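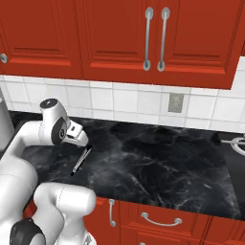
Zellenpflegerin oder Zellenpfleger (m/w/d) für eine Küche, in der niemand kocht

Skostard, Bereich Serviceroboter
Teilzeit oder Vollzeit, ab Oktober

Die Zelle heißt Flekora und hat rote Schränke, eine schwarze Marmorplatte und einen weißen Arm. Es gibt sie zweimal: einmal im Simulator, wo alles glänzt, und einmal in Halle 8, wo die Greiferfinger verschleißen und die Kabel scheuern. Wir suchen jemanden, der beide Fassungen so pflegt, dass sie sich noch ähnlich sehen.

Bisher hat das jeder nebenbei gemacht. So sieht das Wartungsbuch auch aus. Der ausführlichste Eintrag des Sommers lautet »Handgelenk komisch, später nochmal schauen«.

Was zu tun ist
- Nullpunkte und Werkzeugmittelpunkt prüfen, vor Schichtbeginn um 7 Uhr und nach jedem Fingerwechsel
- Greiferfinger tauschen, wenn die Auflage durch ist, spätestens nach 3.000 Griffen
- Kabelführung am Handgelenk kontrollieren, Flanschschrauben nach Liste nachziehen (Drehmomentschlüssel vorhanden, Verbleib meistens bekannt)
- Abstand zwischen Fingerspitzen und Arbeitsplatte einmessen. Dünne, flach liegende Teile verzeihen hier wenig, Marmor verzeiht gar nichts
- Änderungen an der echten Zelle ins Modell übertragen, bevor sich jemand wundert
- Fehler 717 quittieren und herausfinden, was er bedeutet. Der Hersteller Seltard schreibt dazu: »Allgemeiner Fehler«

Was du mitbringst
- Ausbildung in Mechatronik, Elektrotechnik oder etwas, das du uns überzeugend als verwandt verkaufst
- Erfahrung mit Gelenkarmen, auch mit solchen, die nicht tun, was im Handbuch steht
- Grundkenntnisse in Python oder die Bereitschaft, fremdes Python ohne lautes Seufzen zu lesen
- Lesbare Handschrift oder die Einsicht, dass du tippen solltest
- Deutsch für die Halle, Englisch für die Fehlermeldungen

Simulationserfahrung ist schön, aber kein Muss. Die Oberfläche Tanasarn lernt man in zwei Wochen, danach kennt man auch die Stellen, an denen man besser nicht klickt.

Was wir bieten
Unbefristeter Vertrag, 30 Tage Urlaub, eigene Werkbank mit abschließbarer Schublade. Bis zu 100 Prozent der Kosten für Lehrgänge übernehmen wir, sofern das Wort »Agilität« nicht im Titel steht. Die Kaffeemaschine wird extern gewartet und gehört ausdrücklich nicht zu deinem Aufgabenbereich, egal was dir am ersten Tag erzählt wird.

Bewerbung
Lebenslauf und eine halbe Seite über eine Maschine, die du wieder zum Laufen gebracht hast. Gescheiterte Reparaturen lesen wir ebenso gern, wenn der Grund dabeisteht. Ein Foto brauchen wir nicht, ein Anschreiben mit »hiermit« auch nicht. Unterlagen bitte über das Formular auf unserer Karriereseite, Kennwort Flekora. Zum Kennenlernen gehört ein halber bezahlter Probetag an der Zelle. Sicherheitsschuhe stellen wir, Größe bitte angeben.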